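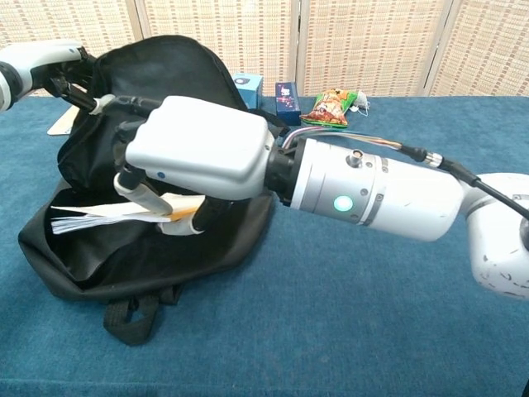 Backpack packing order, second go

Workshop > Notebooks > Soft bags > Packing notes

2022-10-18

Papers first. I'm putting that at the top so I don't have to dig for it later. Last time I had them going in at the end, on the theory that they're thin and will slide in anywhere, and anybody who has ever pulled a crumpled permission slip out from under a lunch knows how that goes.

The bag is the plain black one. Essam wanted the Vulora with the stiff back panel, but I think a stiff bag flatters your packing and I'd like to work this out on something floppy. A soft black bag with a black inside is about the meanest case you can pick (you can't see into the bottom of it at all under the ceiling lights) and it's also what half the people who come to our packing evenings turn up with, so fine.

Weighed it before anything else: 675 g empty, on the small scale. Glykeria got the same.

The mouth

Most of the trouble is still the mouth of the bag. With the bag lying down, the top layer wants to fall shut on whatever you're sliding in, and loose sheets are hopeless against it. They fan out, one corner catches on the edge of the opening, and then the whole bunch bends. Hold the upper edge up and it's a completely different job! I knew this and I still wrote the August sheet as if everyone had a bag that stays open by itself.

So for the sheet, the wording I want is something like: lift the upper edge and keep it lifted until the papers are all the way in. And then a separate line: turn the bound edge toward the bottom of the bag. The bound edge is the one part of the bundle that behaves. If the loose edges go in first they spread and you end up chasing them with your fingertips.

Glykeria thinks we should say "spine" and I think people hear "spine" and look for a book. We went back and forth on it over coffee. I've left "bound edge" for now.

What's on the table

I went for things a person might really throw in a bag on the way out the door, and I wanted the shapes to disagree with each other. The mouse pad with the winking cartoon girl, pale pink, the most cheerful thing we own. The blue cookie box. The little light blue cube, and the narrow navy box, which I like standing on end because then it takes up hardly any table. The green and orange snack bag with the cartoon face. And the papers.

I keep the blue cloth on. It stops boxes from skating off when you bump them, and after a few hours of looking at beige screen behind beige everything, it's restful. It does collect lint like crazy, so somebody please bring back the roller.

Laying everything along the far edge was Essam's idea and it's a good one. With the bag in front you can see what's left to go without moving anything, and you don't end up with the snack bag hiding under a strap. I used to lay things out in a ring around the bag and I'd always miss one. The drawback is the reach. If you're short in the arm, the far edge is a long way to go for a mouse pad, and Glykeria ended up walking around. For the evening sessions I'd use the Thoroddsen tables, the shallow ones, if they're not still loaned out to Unari.

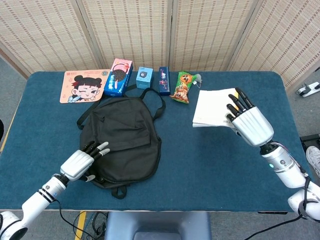 Should the mouse pad go in flat or rolled?

Flat, against the back of the bag, right after the papers. A rolled pad springs open as soon as you let go and shoves everything else toward the front, and it takes a curl that you then have to live with at your desk. Flat, it gives the papers something smooth to lean on. If the bag is too narrow to take it flat, leave it a little bowed along the bottom and don't fold it.

Order as it stands

1. Papers, bound edge down, against the back.
2. Mouse pad, flat, in front of the papers.
3. Cookie box, long side along the bottom.
4. Narrow navy box, upright in whatever corner the cookie box leaves.
5. Light blue cube, on top of the cookie box.
6. Snack bag last, on top, loose.

I'm happy with 1, 2 and 6. I go back and forth on the cube. Putting it on the cookie box uses the space well, but then the snack bag sits on a lump, and if you set the backpack down hard the cube is what lands on the cookies. Essam puts the cube at the bottom next to the cookie box and gets away with it because he packs very slowly and nudges things. I pack like I'm late for a bus. The sheet should be written for people like me, I think.

The snack bag really has to be last. There's mostly air in a bag like that and you can't squash it down to make room, so people try to wedge it down a side, and then it gets stuck there crosswise and holds everything else up. On top it just fills the gap under the zipper. Crinkly, though. You'll hear it every time you open up.

Heavy bag comparison

Also did the Kolladen kit again, the full one with the bottles and the binder, for the comparison column. 2,872 g on the big scale, bag included. It packs much more easily than the light one and I find that a bit annoying! Heavy things stay where you put them. The binder stands up on its own and makes a wall, and after that it's just stacking.

With the light load there's no wall. Everything leans on everything else and the papers end up doing the work of the binder, badly. I tried a piece of gray card behind them and it helped, but now we're telling people to bring card, and I'd rather not. Parking that.

Straps

Tuck the straps under before you start. I forgot again and got the left one caught in the zipper. It came out fine but there's a little pull in the tape now, near the curve. Noting it so that nobody thinks it came that way.

Sheet wording

We've got 100 of the August sheets left and I don't want to throw them out. My plan is to cross out step 1 by hand and write the new one in the margin, then reprint when they're gone. Essam says that looks sloppy. He's welcome to do the crossing out neatly.

The drawing needs redoing either way. It shows the bag standing up with the opening toward you, and at the table we always have it lying down, so people turn the sheet sideways and then the numbers are sideways too. Lying down, opening toward the person, things along the top. Glykeria can draw, I can't.

Still to try

- same order with the bag standing against a chair leg, for people packing on the floor
- papers in a clear sleeve, opening up and then opening down
- swapping the cube and the navy box
- gray card again but cut shorter, so the zipper clears it
- unpacking! We've never written anything down about unpacking, and I had to take out nearly the whole lot to get to the papers, which is the price of putting them at the back

On that last one, there may be a case for a front-papers version for anyone who needs a form at a reception desk the minute they walk in. It would have to go pad, boxes, papers, snack bag, with the papers in a sleeve. I'll lay it out next time with the same things so we can compare. Please leave the cookies sealed until then, Essam, there are 3 spare packs in the cupboard.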